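Workroom Inspection Checklist – Wamalgate Site, Room 14
Inspected 12 March 2025 by Štefánia Murín. Reviewed by Elínborg Ingvarsson.

## Part A: Folding table

- [x] Legs locked open and standing level on the tile
- [x] Tabletop clean, no chips or raised edges
- [ ] Load label present – missing, replacement ordered from Bednárik
- [x] Center of the table kept clear apart from items in use

Comment: The load label was also recorded as missing in January. The table may remain in service until the new label is fitted.

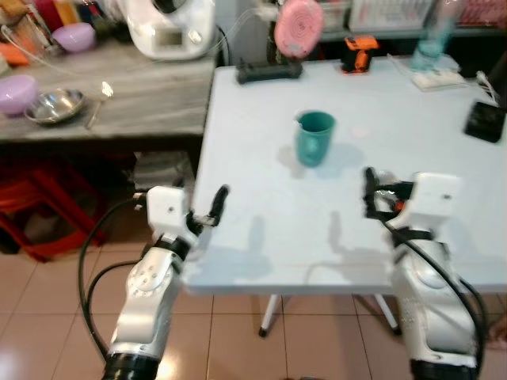

*Reading time: 1 minute*

The teal plastic cup stands upright with open space on all sides, as the room rules require. Smaller items belong in a row along the far edge, and this was followed. Cups are to be emptied and returned to the shelf at the end of each shift.

## Part B: Floor and cables

- [x] Floor tiles sound, no loose grout
- [x] Walkway to the door free of boxes
- [ ] Cable check sheet signed – February entry left blank
- [x] Spill kit sealed (Clurnex, tag 1684)

Comment: The blank entry is to be completed by the shift lead and initialed. Do not backdate it.

## Part C: Follow-up

- [ ] Fit load label to table
- [ ] Send signed cable sheet to the Arnura office, file 328

Open items will be checked again at the next inspection.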